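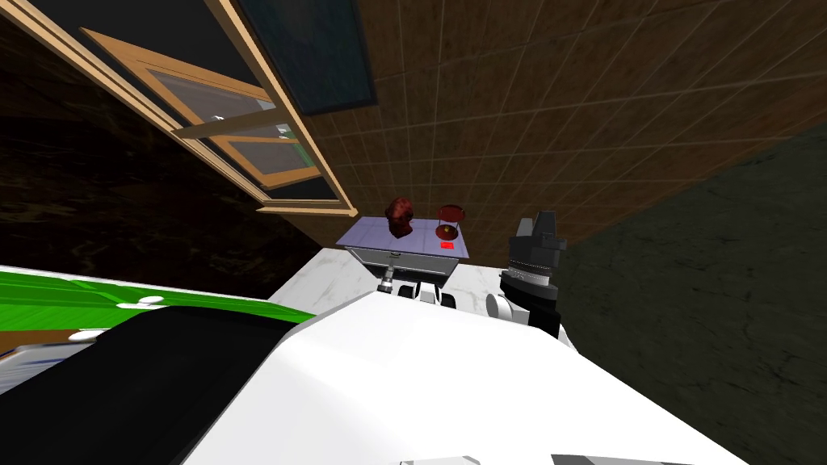 Redent Kitchen Practice Pack, for two-armed robots

People keep asking me whether a robot can tidy the kitchen yet. Short answer from me: a bit, slowly, and you'd still want to put the good glasses away yourself. The practice pack is how we're finding out, and now you can buy it and find out too.

You get 10 simulated kitchens with counters, tiled walls, windows and plenty of small stuff to shift around (fruit, bowls, trays, the lot). Every colour and surface can be swapped, so your robot doesn't just memorise one bench. My favourite chore is still clearing fruit — it sounds dead easy until the lumpy ones start rolling!

Hamdia Alemayehu built the scoring. Her Deltcombe run was 2000 tries at putting one piece of fruit in a bowl, and our arms managed 1789 of them. I was thrilled. Then we asked for the whole bench cleared and wiped, same number of tries, and got 179. So no, I wouldn't cancel the cleaner.

Works with Adugna and Wasunetti arm models straight out of the box. Other arms need a bit of fiddling with the joint file, and I'm happy to help if you get stuck.

Licence covers one lab or workshop. Laundry kitchens — sorry, laundry rooms — are planned for September.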